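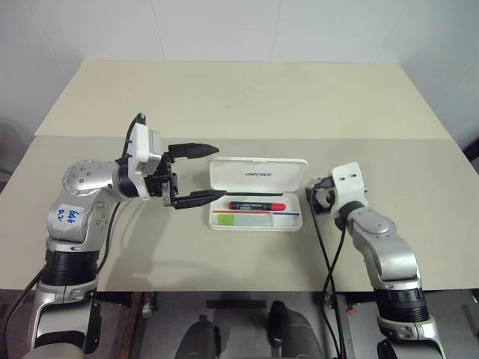 Pencil Case Packing: Order, Fit and Retrieval
Project report, Workshop Practice II
Sherif Sqalli and Said Younis

1. Purpose

The Herlow drawing room keeps a shared stock of writing tools in shallow plastic cases. Students lose time at the start of a session looking for a marker or closing a lid that will not shut. We set out to find a packing order for one case that lets the lid close on the first try and lets a user pick out the marker without moving anything else.

2. Materials

The case is white plastic, rectangular, with rounded corners. The lid has a small clasp tab at the middle of its far edge when open, and the word UNITREE is printed in black on its inner face. The tray has no dividers. The contents were one thick marker with a black barrel and a red cap, a thin red strip, a shorter thin blue strip, and a flat item that is lime green at one end and pale and translucent along the rest. A long, thin black piece was kept with the set and is called the stick in this report.

All work was done on the beige table. The seam across the tabletop was used as a reference line so that the case was set square at the start of each trial.

3. Method

One trial consisted of packing the case, closing the lid, opening it again and taking out the marker. The case then went back to its start position. We ran 363 trials over 18 sessions in August. Sqalli recorded closures and Younis kept the times. The roles were switched after session 9.

Two packing orders were compared. In Order A the marker went in first, along the upper half of the tray, followed by the strips and then the flat item. In Order B the flat item went in first and the marker was laid last. The stick was placed last in both orders.

4. Results

Order A gave fewer failed closures. Most failures under Order B came from the marker rolling onto the flat item before the lid was down. Retrieval times were close for the two orders and we do not claim a difference.

The stick was the main source of trouble in both orders. If it was left along the hinge, the lid met it before the clasp could engage. Moving it into the tray, parallel to the marker, fixed this in every trial where it was tried.

Two trials were thrown out when the case was bumped during closing. They are not part of the 363.

5. Limits

Only one case was tested. The stock also includes deeper cases from Baird, and the marker may behave differently in those. We did not test a full case.

6. Recommendation

Use Order A. Check the hinge line before closing. A printed card with the order should be kept with the stock.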